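Chapter 4
Desks, Dividers and the Shared Room
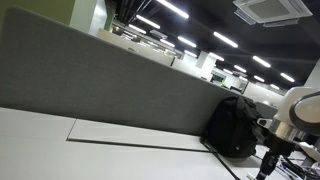
Figure 4.1 A white desk in an open-plan office, with a dark gray fabric partition behind it and a black backpack at the partition's end.

Sit down at any desk in a shared office and you are already inside a design. Somebody chose how high the screen in front of you should be, how far your neighbor's voice should carry, and where the power cord of your laptop should go. Most of us never give these choices a thought, and what a pity, because they are fascinating! This chapter is about the piece of the office closest to your elbows: the desktop, the divider, and everything that piles up between them.

We begin with the divider. In Chapter 3 you met the full-height wall, which does its job by stopping almost everything. A desk partition is a gentler thing. It blocks the view when you are seated and gives it back when you stand, and if it is covered in fabric it also takes some of the sharpness out of nearby speech. Look at the rounded corner and the fine, even weave in Figure 4.1. Both are worth remembering when we reach Section 4.2, where we compare soft and hard surfaces and you get to try the clap test in your own classroom.

Next comes the desktop itself. A pale surface bounces light back up toward the face and makes a small room feel bigger, though it also shows every coffee ring. Look too at the long black slot running beside the narrow panel near the partition. Slots and panels of one kind or another turn up on many office desks, and Section 4.3 is given over to them — it was the section our trial readers argued about most, and I hope you will argue too.

Then there is the stuff. Bags, chargers, mugs, a sweater, last month's notes. When Thanasis Vrettos studied the Karkard building in April, he listed 311 personal items left on shared desks at the end of one working day, and bags were the largest group by far. A backpack on a desk takes up room, of course, but it also says "I'm sitting here" more clearly than any name card. Section 4.4 looks at how people mark a place as their own, and at what happens when a company such as Qudah removes assigned seats and asks 645 people to share.

Cables get the last section. They tangle, they wander, they gather in corners, and a good plan for them can change how a whole room feels to work in. You will draw one for a real desk before you finish.

Key words
partition, sight line, sound absorption, cable slot, shared desk, territory

Before you read
Choose a desk you use often and sketch it from above, including everything that is on it right now (no tidying first!). Mark the spots your hands reach without stretching. Then mark anything you haven't touched in a week. Keep the sketch, as you will add to it at the end of each section.

4.1 Seated and Standing Views

An office divider has two heights that matter: its own, and the height of the eyes looking toward it. We will start with the eyes.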